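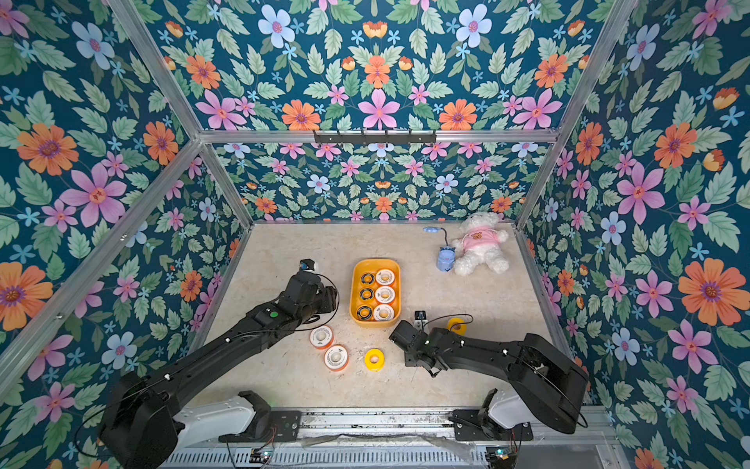 I've been trying to choose wallpaper for our hallway since July, and I'm now on my second lot of samples. The hall is long and narrow with one small window at the far end, and the previous owners painted it a colour somewhere between cream and putty. My first idea was a plain stripe. Then I started looking at florals on a dark ground, the sort with deep teal-blue behind green serrated leaves and big pink and orange flowers, and the stripe went back in the drawer. What I notice with a pattern like that is how much the size of the flowers matters. Large blooms up close on the side walls and a smaller, denser pattern on the back one give quite different effects, even with the same colours. In a hall you're never far from the paper, so I'm leaning towards large.

The sample I like best is from Menlow. It costs more than I'd planned to spend, and the repeat is long, so there's a fair bit of waste on each drop. I worked it out at five rolls if I do both long walls and two if I only do the end wall. My sister thinks the end wall on its own would look unfinished. I taped the sample up beside the coat cupboard and left it there for 15 days, and I still liked it at the end, in the morning and with the hall light on.

The cheaper option is Kudine. Similar colours, thinner paper, and the blue is a bit greyer. Their sample creased when I took it off the wall, which put me off.

Dong-hyun Na, who plastered our back bedroom, came by to look at the walls. He said the long wall on the kitchen side is fine but the other one has old lining paper under the paint, and it's lifting near the skirting board. It needs to come off before anything else goes up. He quoted me for a skim coat as well. I'm going to strip it myself first and see what's under there. I've hired a steamer before and it was slow going but not difficult.

I also have to decide about the coat hooks. At the moment there are four mismatched ones screwed straight into the wall. I'd like a single black rack, fixed to a painted rail so I'm not drilling through new paper.

Stripping starts once the school holidays are over. I'll put up what I find under the lining paper, good or bad.

We use cookies to remember your preferences. Accept | Manage settings

© 2025 | Contact | Back to top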